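# Chapter 4: What the Quote Leaves Out

Every vendor will tell you what the machine costs. Few will tell you what your building costs once the machine is in it. When the Lerneck campus priced a delivery robot for its outdoor routes, the Clasix quote ran to 57 lines, and the site itself got one of them: "minor preparation, by customer." Treat a line like that as a blank check with your name on it.
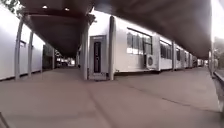

Site costs should be worked out on foot, before anyone signs. Walk the route at the hour the robot will run it, and write down what you would have to change. A covered walkway with smooth concrete looks like free money, and the sales team will say so. Look again at the seam running across the floor, the posts along the side, and the bright opening at the far end of a dark canopy. Each may turn out to be harmless — ask for a test on your own ground anyway, in writing, and find out who pays if it fails.

Morikawa offered Lerneck a trial in November for $2000, credited against purchase. Read "credited" with care. A credit is worth nothing to a buyer who walks away, and walking away is what a trial is for.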